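Last updated: July

Table Setter and Room Dresser, part time – Juslow

Juslow is looking for a friendly, steady-handed person to join us in getting our dining rooms ready for guests. We look after private suppers, small weddings and the odd anniversary lunch at two houses, Molen and Rondonuwu, and we've grown to the point where the few of us who started this can't lay every table ourselves anymore (much as we'd like to!).

The work is simple to describe and takes a while to get good at. You'd come in before the guests, usually by 2 p.m., unpack the crates, wipe down the tables, and set out linens, plates, glasses and candles from a plan we give you. Afterward you'd help pack everything away again, wrapped and labeled, so that whoever opens the crate next doesn't curse us. Our larger room at Molen seats 69, and on a full night there we work as a team of nine. Rondonuwu is much smaller and cozier, and you may well have it to yourself for an afternoon with the radio on.

You don't need restaurant experience. We've had lovely colleagues come to us from flower shops, school kitchens and one from a piano store. What we do ask is that you're comfortable on your feet, can lift up to 2 crates at a time with a cart to help you, and care whether a thing is straight. Patience with wax is a plus – you'll be scraping a fair amount of it.

Pay is $1,892 a month for a regular part-time schedule, with a hot meal on every shift and your travel between the houses covered. Training is paid from the first hour, and you'll shadow one of us until you feel ready to take a room on your own.

To apply, drop a note in at the Uneo building, second door on the left, or hand it to anyone you see carrying tablecloths. Tell us a little about yourself and about a table you remember sitting at, whether it was fancy or just your grandmother's kitchen.
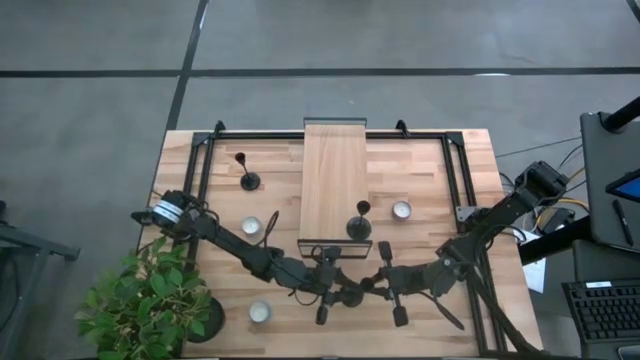
Candles are where most new people start with us, and we'd like you to enjoy them as much as we do. We keep the settings plain, and we like bare wood to show wherever the tabletop is nice enough to deserve it. A pair of dark candlesticks with thin stems and a few white tealights in their silver cups can be plenty for one table, and we'd sooner see them spread out a little than lined up like soldiers. If you have your own ideas about where they should go, bring them along to the trial shift – we move things around right up until the doors open.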